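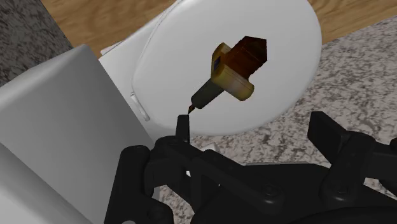
Wilma Segers told us that the robot had not taken her job, only the part of it she could do while thinking about lunch. Her remark sums up much of what we heard at Prorneck, where the cleaning crew spent 6 weeks drafting and testing tasks in simulation before any machine was let near a client's restroom.

Figure 1. Simulated restroom task: gripper, small handled object and closed toilet lid.

4.2 New duties

Supervisors expected fewer hours on the floor and got them. They had not expected the hours to move upstairs, to a desk, where cleaners now reviewed failed trials and explained to engineers what "clean" means. One review queue reached 500 clips. The job title stayed the same – so did the pay, a point raised in every interview. Mieke Verbruggen missed the walking. Rafferty Delacroix did not, but wanted a better chair. By January two of the cleaners had asked to go back to mops full time, and one request was granted.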